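Bench notes, household items, Bostley room
Dec 8, 2024
Job 2218

Carried on from the March list. Purpose today: settle where the long tan rod and its metal hook live between sessions, and get the cloths off the tabletop and into the pink basket.

Rod. Length 368 mm, end to end. Lower end is rounded, so it won't stand on its own and rolls if laid across the grain of the table. Laid along the grain it stays put on the flat part of the bench but still wanders near the front edge, where the top has a slight fall. Checked the fall with the short level and it's real. Shimmed the front left foot with card for now. Needs a proper adjustable foot; Grostolmont have the thread size on file from the last order.

Hook. Silver metal, U-shaped, sits around the rod near the top. Set at 70 mm from the upper end. Tried it closer to the end first and the rod hung at an angle and touched the basket. At 70 it hangs close enough to plumb. Load check with the bag of washers, 2000 g, left over lunch: no visible opening of the U, no mark on the rod. Didn't go heavier, nothing we own for this list weighs that much.

Cloths. Bright pink one and the gray and white striped one. Both go in the perforated basket, not folded. Folding was tried in March and dropped, the folded stack tips as soon as one is pulled from underneath. The striped one can hang over the side, easier to find. Keep the pink one inside as far as it will go. It doesn't really fit and I'm not going to buy a bigger basket over it.

Shallow tray. Same colour family as the basket, which is confusing on the written list, so it is entered as "tray, pink, shallow". Row of holes along the rim. Gray label area faces the near side so it can be read from the stool. Nothing to be stored in it overnight; small parts go back to the Lysenko drawers.

Plate. The metal one stays on the right of the bench. Surface is dull and I can't get it brighter with a dry cloth. Not worth polish. Enter as is.

Cup. Orange-yellow plastic, white lid, white straw. Goes behind the plate. Leans over whenever the straw is caught by a sleeve. List entry changed from "cup" to "cup with lid and straw", as the old wording had people looking for two items. Leave the white label on.

Tabletop. Wiped down before starting. Specks come back within the hour, probably from the ceiling tile over the vent. Reported to Rindlow again.

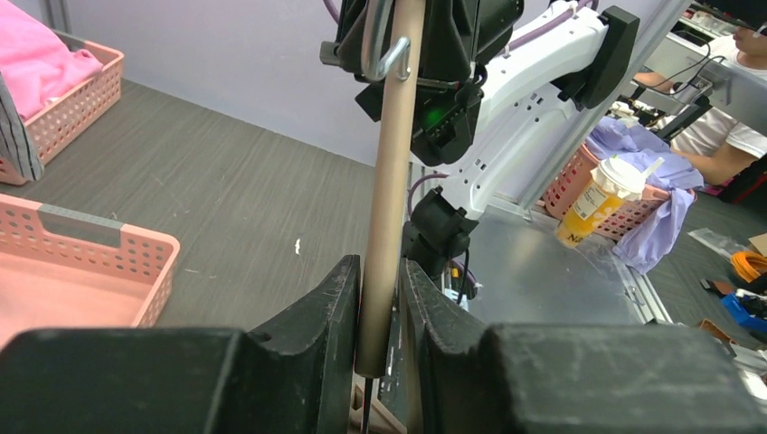 A remark from the other bench was that the rod should be stored hook down, with the rounded end up, as the hook snags the striped cloth every time somebody reaches past it into the basket. Also that the tray would do more good under the cup than in front of the basket, given the number of times the cup has gone over.

Tray stays. On the hook, fair point, will try it the other way up for a week and log any snags on the back page. If it makes no difference it goes back to hook up at 70.

Still open:
Adjustable foot, front left
Ceiling tile
Rewrite the list with the new cup and tray wording, and bin the March copy
Return washers to the drawer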